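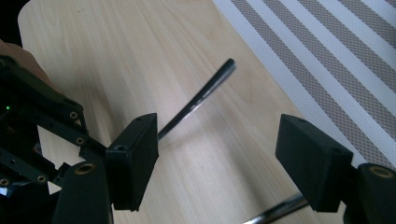 The Traltari hand-held gripper, pads open over a dark metal rod.

Product notes: Traltari hand-held gripper kit

The Traltari kit from Pruseo is a hand-held two-finger gripper with a built-in camera, sold to groups that record manipulation tasks without a robot arm. The operator holds the device, does the task with it, and the recording is later used to train a policy for an arm fitted with the same fingers. We had one kit on loan at the Sullham bench in February and used it for tabletop work, mostly flatware and placemats.

The kit ships as one gripper, a spare pair of finger pads, a charging cable, a calibration card and a license for Tamihana, the recording software. The list price is $2,000. The arm-side adapter is sold separately, and we did not test it.

Mechanical

The fingers are matte black blocks carried on a linkage of dark plates. Brass threaded inserts are set into the plates, which matters more than it may sound. Screws run directly into plastic on an earlier loan unit from another supplier had stripped by the third pad change. On this one we changed pads repeatedly and the threads held. The pads can be swapped with a single hex key, and the key is not in the box.

Maximum opening is specified at 70 mm. That is enough for cups without handles, most boxed items and any piece of flatware approached from the side. It is not enough for a dinner plate except by the rim. Pruseo rates the linkage for 3,000 cycles between adjustments. We did not reach that number and cannot comment on it.

Trigger effort is moderate. Closing force depends entirely on the operator's hand – there is no motor – and the software logs finger position only. Two recordings with the same finger position may therefore have been made with quite different grip force. For rigid objects this is acceptable. For soft ones, plan on adding your own sensor or leaving them out of the task list.

Tabletop tasks

Thin, rigid objects lying flat are the hard case for block-shaped pads. A rod or a handle resting on a hard surface leaves very little height for the pads to close on, and the lower edges must come down almost to the table before contact. Operators who approached with the gripper tilted touched the table with one pad first, and the object rolled or slid toward the other. Approaching with both pads level gave better results. We also had fewer failed grasps when the jaws were lined up across the narrow dimension of the handle before the descent began.

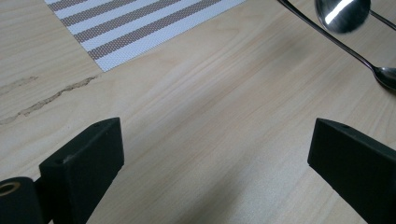
Spoons add a second problem. The bowl is curved and reflective, and a grasp there tends to rotate the spoon as the pads close. The handle is the better target. We wrote this into the operator instructions and the share of usable recordings went up, although we did not run enough sessions to put a figure on it. Glare on polished metal also affected the tracking preview in Tamihana, which dropped out for short periods under direct overhead light. Moving the lamp to one side cleared most of it.

Placemats are useful on an otherwise plain table. Light wood with fine grain gives the position tracking few strong features, and a striped mat left within view improves matters. The manual recommends a textured background in one sentence near the back. It belongs on the first page.

Software

Tamihana installs on a standard laptop and finds the gripper over USB. Calibration takes around 7 minutes the first time and less after that. The card must lie flat; a curled corner is enough to fail the check, and the error message says only that calibration was not accepted. Recordings are saved one folder per attempt, with video and finger position on a common clock. Export to common training formats works from the command line but not from the menus, where the option is grayed out in the current release.

Labels are typed by hand after each attempt. A short list of preset labels would save time and prevent spelling variants. Pruseo says presets are planned but gives no release date.

Service

Replacement pads are sold in pairs. The linkage is a return-to-factory part, and loan units are not provided during repair. Groups running daily sessions should budget for a second gripper.

Assessment

The hardware is sound and the thread inserts are a clear improvement for anyone who changes pads often. The lack of force data is the main limit. We would buy the kit for rigid household objects and would want a narrower pad option for flatware. Pruseo lists a tapered pad as in development, and we have asked for a pair when they are available.

The loan unit goes back at the end of the month. Members who want bench time before then can reserve it through the usual Sullham equipment page, under hand tools.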